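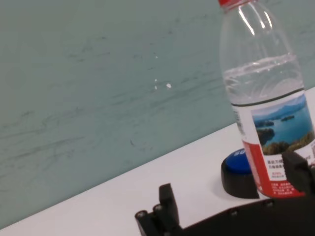
The open day at Flotalcombe starts at ten, and by quarter past the queue for the robot is longer than the queue for the bacon rolls. I mention this to the engineer who runs the demonstration. She looks at the rolls with some longing.

"It evens out by lunch," she says. "People come expecting it to do backflips. Then it picks up a bottle of water and they remember they're hungry."

Ornonora has let the public in every October for a few years now, and every October the arm has been given something domestic to do. Last year it was folding tea towels, a subject she would prefer not to revisit. ("We learned a lot about tea towels.") The arm goes by the name of Storkon, after the project, and the project's name was chosen at a meeting she was lucky enough to miss.

I ask why a bottle. She gives me the look plumbers give when you ask why the pipe has to go there.

"Because it's horrible. It's see-through, it's shiny, it squashes if you grip it hard and slides if you don't. The water moves about. If you set out to design something to annoy a robot you'd come up with a bottle of water, and you can buy them anywhere."

Before the doors opened, Storkon had been through 3,000 practice grasps, and she had been present for more of them than she thinks is healthy. A full bottle and a half-empty one count as different problems. So does the same bottle turned round, with the label facing the other way.

"Visitors always ask if it can read the label. I say no, and it doesn't want to. It wants to know where the sides are."

A boy of perhaps nine asks whether the robot gets thirsty. She tells him it doesn't, and he moves on at once to the next table, where Csizmadia, the firm that makes the joints, is giving away pens.

The gripper closes a good deal more slowly than I would. I say so, as tactfully as I can.

"You've had a lot more practice," she says. "And if you drop one, it doesn't get filmed by 300 people."

Has it dropped one? It has. She keeps a mop behind the display board and shows it to me with what I can only call pride. The worst was at a trade fair, with the lid not quite done up, in front of a man who had come to talk about money. He did give them some, in the end, though less than he'd brought.

I ask what she'd like it to do next year. She thinks about this for longer than the arm takes over a bottle.

"Unscrew the cap," she says. "But I've said that every year, so please don't print it."

At half past twelve the queue for the bacon rolls pulled ahead, and she went off to join it.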